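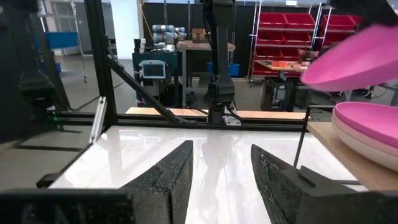 White tabletop with black frame

Progress report to the Geerts Fund
Project: Sestton Young Voices, first single and short tour
Prepared by Lertchai Limsakul, 2022-02-24

Recording of the single "Tranden" is finished. We used two studio days more than planned, as the second verse was written again after the first mix. The additional cost was moved from the video budget, as agreed with you by phone.

The singers are now 12, after one left for school reasons. Six of them sing on the single. The others will perform in the live shows and are learning the same parts.

The song was played for the first time at the Fadska hall, with 554 tickets sold. Sound on stage was too weak in the first half -- the singers could not hear the piano well. For the next show we will rent two more monitors.

Spending in this period was 3,000 euros lower than the plan. The main part is the video, which is not yet filmed. I ask your permission to keep this amount for the same purpose and not return it now.

Still open: the contract with the distributor, the parents' signatures for three of the younger singers, and the cover design. The tour dates in August are confirmed except the last one, where we wait for an answer from the venue. Receipts are attached in a separate file.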